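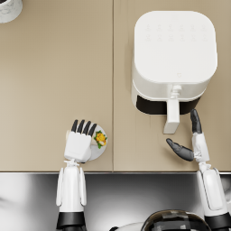 4. Running the Kitchen Demonstration for Visitors

Section 4 covers the air fryer demonstration used on open days. It assumes that the simulator is installed and that both arms have passed the start-up check in Section 3. The demonstration runs in simulation on the large screen. Visitors do not need any training to watch it, but the operator should have completed at least three full practice runs.

4.1 Before the doors open

1. Turn on the demonstration computer and the large screen. Wait for the Ovska launcher to appear.

2. Select Kitchen, then Air Fryer, then Overhead View. The overhead view is the default for groups. Use the side view only if a visitor asks to see the drawer from the front.

3. Check the starting layout. The air fryer belongs on the right half of the counter with its handle facing the robot. The plate goes on the left half, near the front edge.

4. Set the speed to 70 percent. Full speed is hard for a group to follow, and the hands pass the handle before the speaker has finished the sentence.

5. Load the saved scene named Olmedo. Do not load Olmedo-Old. It uses a different counter height and the right hand will stop short.

NOTE: If the launcher asks to update, choose Later. Updates take roughly 90 minutes on the visitor network.

4.2 Starting the demonstration

1. Ask visitors to stand behind the floor tape. Leave the path to the side door clear.

2. Press Start. Both arms come in from the bottom of the screen.

3. Press Hold when the left hand is over the plate and the right hand is open near the handle. Use the pause to explain which arm does what. Point out that the right hand has not touched the handle yet.

4. Press Continue. The right hand closes on the handle and pulls the drawer toward the robot. The left hand stays near the plate until the drawer stops.

5. If the drawer opens, let the run go to the end. If the hand slips off, press Reset Scene and start again from step 2.

CAUTION: Reset Scene clears the current run without asking. If you want to keep the recording, press Save first.

NOTE: Slips do happen. Tell the group that the run did not succeed and repeat it. Do not switch to a recorded run without saying so.

4.3 Letting visitors take control

Visitors may steer the right hand with the desk controller. The left arm stays in automatic mode.

1. Press Guest. The right arm will slow down and a green border will appear around the screen.

2. Give the visitor the controller with the strap already around the wrist.

3. Let the visitor move the hand toward the handle. The trigger closes the fingers. A light squeeze is enough.

4. After one attempt, press Guest again to take back control. Wait for the green border to go away before you press Start.

CAUTION: The desk controller can also be paired with the real arms in the Ammont room. Check that the label at the top of the launcher reads SIM before you hand it over. If it reads LIVE, unplug the controller and call the lab desk.

Children under 7 may use the controller only with an adult seated beside them.

4.4 Common problems

The right hand stops before it reaches the handle.
The wrong scene is loaded. Go back to 4.1, step 5.

The plate slides when the left hand comes down.
Press Reset Scene. If it happens again, restart the launcher.

The picture freezes but the timer keeps running.
Press Hold, wait for the timer to stop, then press Continue.

4.5 Closing down

Save any recordings to the Skonusmont folder, close the launcher, and put the controller back on its charger. Write failed runs in the log with the step where they failed. Questions about this section go to Themba Ntuli at the lab desk.

Section last revised 7/15/23

3 comments
7 shares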